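Caderno de laboratório – Célula de manipulação em cozinha simulada
Registo de 19 de maio de 2025
Responsável pelo registo: Mirela Tavares
Projeto: Malden
Assunto: paragem de segurança não acionada no ambiente de simulação

1. Objetivo da sessão

Pretendia-se repetir a série de tarefas de transferência de objetos entre a bancada e o armário superior, com a versão do controlador entregue pela Pelton no início do mês. A série anterior tinha sido interrompida por alteração do modelo de contacto, e os resultados não eram comparáveis com os da versão precedente. Para esta sessão ficou definido um lote de 51 episódios, sem intervenção do operador, com registo completo dos binários nas juntas e das distâncias mínimas aos volumes fixos da cozinha.

2. Ocorrência

Os primeiros 18 episódios decorreram sem anotações de relevo. No episódio 19 o controlador deu a tarefa por concluída e iniciou o recuo para a posição de repouso. Durante o recuo, a distância entre a pinça e o armário superior desceu abaixo do limite configurado de 4 cm. O supervisor deveria ter emitido a paragem de categoria 1 e não o fez. O movimento prosseguiu até ao fim da trajetória e o episódio foi arquivado com o estado «sucesso».

A anomalia só foi identificada na revisão manual dos registos, ao comparar a curva de distâncias com a lista de eventos. O lote foi então suspenso e o ambiente conservado tal como se encontrava, com a semente aleatória e a configuração guardadas na pasta Brekadar.

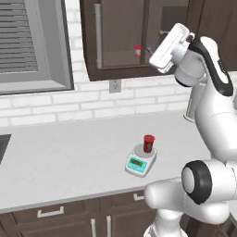
O supervisor de distância trabalha com uma lista de volumes de exclusão carregada no arranque. Verificou-se que a lista em uso era a do ambiente antigo, em que o armário superior tinha porta opaca e era tratado como um único bloco. Na cozinha atual a porta tem um painel translúcido, com um copo vermelho visível numa prateleira interior, e o painel foi importado com a etiqueta «visual», sem geometria de colisão. O armário passou, por isso, a ser lido como uma moldura aberta. Com a pinça erguida junto do armário, a distância era calculada até ao elemento sólido mais próximo da moldura e o vidro não entrava na conta. O cálculo independente, feito sobre a malha completa, é o que consta da secção 2.

3. Segunda questão: o critério de sucesso

O critério de conclusão exige apenas que o prato da balança registe carga estável durante o intervalo previsto. Não consulta o supervisor nem a lista de distâncias. Um episódio com violação de segurança pode assim ser contabilizado como válido, desde que o copo fique pousado sobre a balança. Considera-se esta falha mais grave do que a primeira, pois afeta a leitura de todos os lotes já arquivados com a mesma configuração.

4. Verificações efetuadas

Repetição do episódio 19 com a mesma semente: comportamento idêntico, sem paragem.
Repetição com geometria de colisão atribuída ao painel: paragem emitida dentro do limite.
Repetição com a lista de volumes atualizada, mas painel ainda «visual»: sem paragem.
Inspeção do relógio do supervisor: sem atrasos relevantes entre ciclos.

Fica excluída a hipótese inicial de perda de mensagens entre o planeador e o supervisor – hipótese que eu própria tinha anotado na margem do registo anterior e que deve ser riscada.

5. Medidas

Os resultados do lote não devem ser utilizados em relatórios nem em apresentações até nova indicação. A transferência desta versão do controlador para o braço físico fica suspensa.

A importação de modelos passa a rejeitar qualquer superfície de mobiliário sem geometria de colisão associada, com mensagem de erro explícita. O arranque do supervisor passa a comparar a assinatura da lista de volumes com a da cozinha carregada e a recusar o início em caso de divergência. O estado «sucesso» fica condicionado à ausência de violações de distância em todo o episódio, incluindo o recuo.

Foi enviada nota técnica à Pelton com os registos em bruto e a descrição do passo de importação. Pediu-se confirmação de que o conversor atribui por defeito a etiqueta «visual» aos materiais transparentes.

6. Pendentes

Rever os lotes de maio arquivados na pasta Brekadar e reclassificar os episódios afetados.
Confirmar se as janelas do ambiente foram importadas do mesmo modo que a porta do armário.
Definir se o limite de 4 cm se mantém para a fase de recuo, em que a velocidade é superior.
Repetir o lote completo após a correção, com a mesma semente.

M. Tavares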